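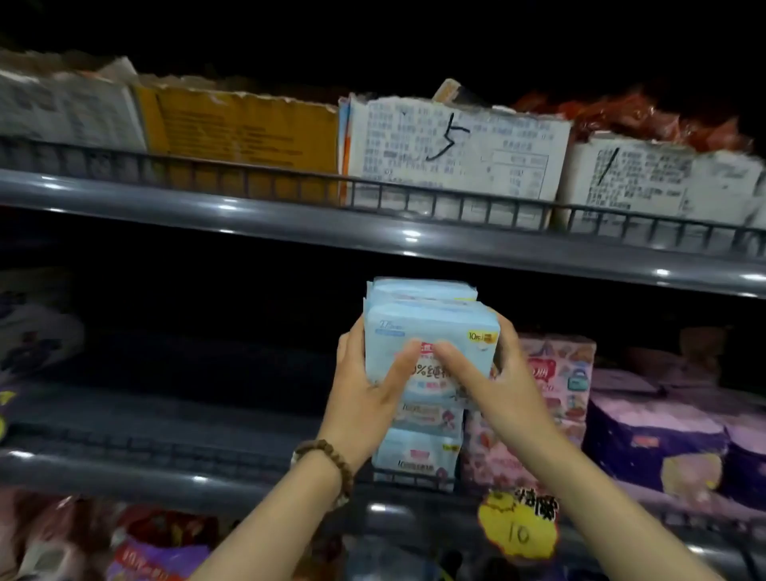 Rilter Corner Store > Our Store > About Us

Print this page | E-mail this page

Rilter opened with one room, 8 shelf units and a kettle for anybody who came in out of the rain. We have grown a little since then – the Liler store joined us one July and the Lilon store followed – but we still think of ourselves as the place you go when you've run out of something and want to be home again in ten minutes.

We carry 826 items, give or take what sold this morning, and most of them are the plain things a household gets through every week: soap, noodles, batteries, snacks, tissues, sanitary pads. The pads have a proper shelf of their own, with several kinds to choose from, and you are always welcome to take your time there or ask us quietly for a brand you miss. Our price tags are written by hand, and so are the numbers on many of our stock boxes, an old habit from the Đỗ family, who started the business and liked to know a box at a glance.

Shelves are filled before we open at 9 and straightened again in the evening, older packs to the front and new ones behind. If you can't reach something, or would like a whole carton put by, please just say so at the counter. We deliver to 128 households on the nearby streets, and we would be very glad to add yours.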